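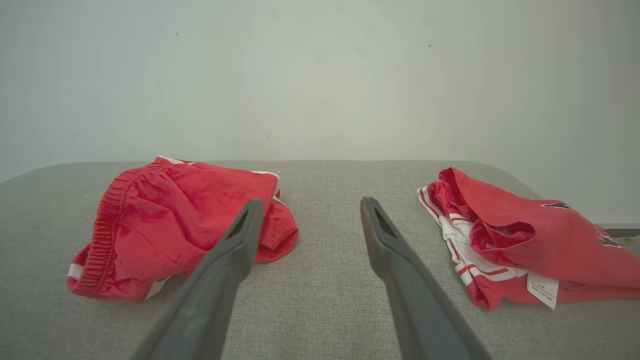

Homemade caramel at the first go

I love making caramel! It took me years to get brave enough, and now there is nearly always a jar of it in my fridge door. These are the tips I wish I'd had when I started, when I was scraping black sugar out of my mother's good saucepan.

Weigh everything before you light the hob. Once sugar turns, it turns fast, and you won't have time to go hunting for the cream. I use 200 g caster sugar, 100 g butter cut into cubes, 120 ml double cream and a good pinch of salt.

Pick a pan with a pale inside if you have one. You need to see the colour, and in a dark non-stick pan it all looks like treacle (my old Bidell pan is dreadful for this, though lovely for porridge).

Go for a bigger pan than seems sensible. When the cream goes in it climbs up the sides like anything!

Melt the sugar dry over a medium heat, and leave the spoon alone until the edges are liquid. Then swirl, or drag the melted bits gently inwards. Lumps are fine. Turn the heat down and they'll melt in their own time.

Stop at the colour of an old penny. Any paler and it's just sweet, any darker and it starts to taste of bonfire.

Take the pan off the heat, stir in the butter a few cubes at a time, then pour in the cream slowly. Warm cream spits less. Keep your sleeves down and children well away, because hot sugar sticks to skin.

Gone grainy? Add 4 tablespoons of water, put it back on a low heat and stir until smooth, then simmer it to thicken up again. I've rescued plenty of batches that way.

To clean the pan, fill it with water and bring it to the boil. The hard bits dissolve and you can pour the lot away. No scrubbing!

It keeps for two weeks in the fridge in a clean jar. Stand the jar in warm water before pouring. My favourite way to eat it is over baked apples in November, with the skins just splitting, but cold off a teaspoon is jolly good too.

Posted 2 Jan 2025 in Sweet Things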